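Tetteh Ansah keeps two chairs at his station at the Sedley building in Stodton. One is for the person driving the arm. The other is for whoever is learning to drive it, and in January that was mostly Selorm Eshun, who had come over from the Manalastas warehouse with no robot experience at all.

"I had used a forklift," Eshun says. "That helped less than I hoped."

The job is tidying. An operator holds a pair of handles, the arm copies the hands, and the computer stores the whole run. Ansah wants 1000 good runs before anyone tries training on them. When we spoke they had 251.

I asked what makes a run good. Ansah said he looks for steady ones. "If you stop to think, the robot learns to stop. It doesn't know you were thinking. So you do your thinking before you press the pedal."

Plates gave them the most trouble. Eshun's first habit was to grab one the way she would at home, thumb on top and fingers under, and the two fingers on the gripper don't allow for that. Ansah had her go for the rim and keep the plate on edge.

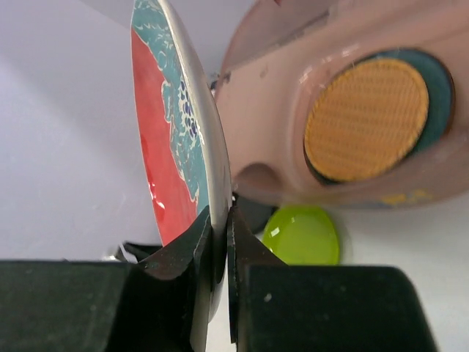
*A patterned plate held near its lower rim, as recorded by the wrist camera.*

"You can't feel it through the handles," Eshun says. "You watch the pads. I still squeeze too hard when I'm tired -- Tetteh can tell from across the room."

He says he can hear it in the motor.

They have tried the other way too, where a person takes hold of the arm and walks it through the motion. Ansah likes it for big moves, such as swinging over to a shelf. For dishes he dropped it. "Your own hands end up in the video. Then you've taught it a task that has hands in it."

Bad runs are kept in a separate folder, which Eshun labels at the end of her shift. Drops get one tag, slow starts another. The software they use, Lillness, will replay any run on the arm, and she goes through her own that way before lunch.

"It's strange to see it move like me," she says. "I lean left. I never knew that."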